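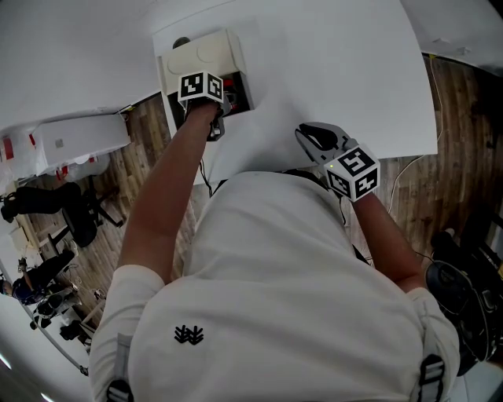
Give me a big white table over a built-in desk any day! I have worked at both, and I will argue with anyone who thinks a bench needs drawers, shelves and a lamp on an arm before it's any use. What it needs is space. Room for the box you're putting parts into, room for your elbows, and a pale surface where a small dark piece shows up the moment you set it down.

When we moved the bench room in Hosthorpe last December, we had 600 small items to find homes for, and I was sure we would need more furniture. We bought one table. Everything got sorted on it in 14 evenings, and I enjoyed nearly all of them (the evening with the mixed screws I could have skipped).

My other great love is the small bottle with a loud cap. Amber glass is lovely stuff, but brown bottles vanish on a crowded shelf, and an orange-red top fixes that from across the room.

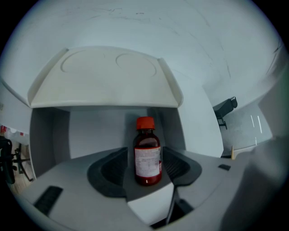 Ridges on a cap are just as good – your fingers find them before your eyes do. And please, a white label with the text running in neat rows, even if I need my glasses for it. I'd take that over a fancy printed bottle every time.

People tell me this is a lot of feeling to have about tables and caps. Fine! I spend 20 hours a week with these things, and a good one still cheers me up on a Saturday morning. Next on my list is the shelf by the door, which has been annoying me since we moved in.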